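Borehole logs and soil descriptions – your questions answered

I get a lot of email about logging, mostly from people in their first year on site, and I kept typing the same replies. So I've put them in one place. Grab a coffee!

Do I describe the soil in the field or back in the lab?

Both, if you can. I write my description at the rig while the sample is fresh, then look again indoors with decent light. If the two don't agree, I keep both notes and sort it out before the log goes to the client. Please don't erase the field one.

What order should the words go in?

Pick the order in the standard your project names and stick with it all the way down the hole. At Clanside we put strength or density first, then structure, color, the minor parts and finally the main soil type in capitals. Your spec may want something different (read it before you go out, not after).

How do I tell silt from clay by hand?

Wet a bit and shake it in your palm. Silt goes shiny and then dulls when you squeeze it. Clay just sits there and sticks to you. I also roll a thread – clay will let you roll it thin and pick it up, silt crumbles. On the Demenau job we had 11 samples that sat right on the line, and I sent the lot for plasticity testing.

Can I say "sandy" whenever I can feel sand?

Nope. Those little words mean particular amounts in most standards, so check the table. Halldóra Hedegaard, who trained me, used to send my logs back with every loose "slightly" circled in red. I had it coming.

How many people should check a log?

Two, besides the person who wrote it. One should know the site and one shouldn't.

What about made ground?

Describe what's in it – brick, ash, glass, whatever – and don't guess how it got there. At Hjaltested I had three meters of the stuff and the log ran to 4 pages. Fine by me.

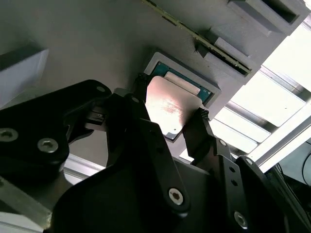
Should I log on paper or on a tablet?

I like paper in the rain and a tablet the rest of the time. We use Risterero in the office, and its drop-down lists are handy, but they do tempt you to choose the closest thing and move on. If none of the choices fit, type your own words in the remarks box.

Do you share your template?

Sure! Email me and I'll send the blank one. The new version should be ready in August, with more room for groundwater notes, so if you're not in a rush you might want to wait for that.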